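Last updated: 2005-07-22

FURNSIDE TRIAL FINDS OATS AND BARLEY AT BREAKFAST HELP ADULTS EAT MORE FIBRE

Adults who swapped their usual breakfast for a bowl of oats and barley ate more fibre over the whole day and reported less snacking before lunch, according to results released by the Furnside Institute for Food and Health.

The study followed 100 adults living in and near Pridville for 12 weeks. All of them had told the Institute at the outset that they ate little wholegrain food. Half were given a plain mix of rolled oats and pearl barley to eat at least five mornings a week. The other half carried on with their normal breakfast and were offered the mix when the trial ended.

Participants kept a written food diary and attended the Institute's clinic at the start, middle and end of the study. By the final visit, those eating the mix were taking in an average of 5 grams more fibre a day than the comparison group. The bowl itself supplied most of the increase, but the diaries also showed a modest rise in the amount of fruit and beans eaten at other meals.

The Institute did not ask participants to lose weight or to cut out any food, and there was no meaningful difference in body weight between the two groups at the end of the trial. Blood pressure was also unchanged. Staff recorded a small number of complaints of bloating in the first fortnight, most of which had settled by the second clinic visit.

Diary entries were typed up and checked against the Institute's food tables by its data office in Pridville. Sixteen sets of diaries were entered twice by separate members of staff as a test of accuracy, and the results agreed closely.
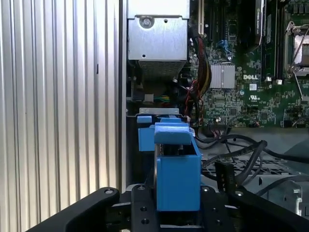 A blue drive carrier and the metal drive cage of a computer.

Barley is widely sold for soups and stews but is seldom eaten at breakfast in this country. Like oats, it contains beta-glucan, a type of soluble fibre that thickens in the gut and slows digestion. The mix used in the trial had no added sugar or salt. Participants could prepare it with milk or water and were free to add fruit, nuts or a spoonful of honey, provided they wrote down the amount.

The Institute advises that anyone wishing to eat more fibre should increase the amount over a week or two and drink plenty of fluids. People with coeliac disease should not eat barley, and those with other bowel conditions should speak to their doctor or a dietitian before making changes.

The grain was supplied by Orkenov Mills, which had no part in the design of the study or in the handling of its results. Funding came from the D'Souza Trust for Nutrition.

A full report will be sent to participants and placed in the Institute's reading room. A follow-up study, comparing the same breakfast in adults over retirement age, is being planned. Recruitment details will be announced separately.

Notes to editors

The Furnside Institute for Food and Health carries out research into everyday diet. Copies of the trial summary and the recipe for the breakfast mix are available on request from the Institute's press office at Furnside.

ENDS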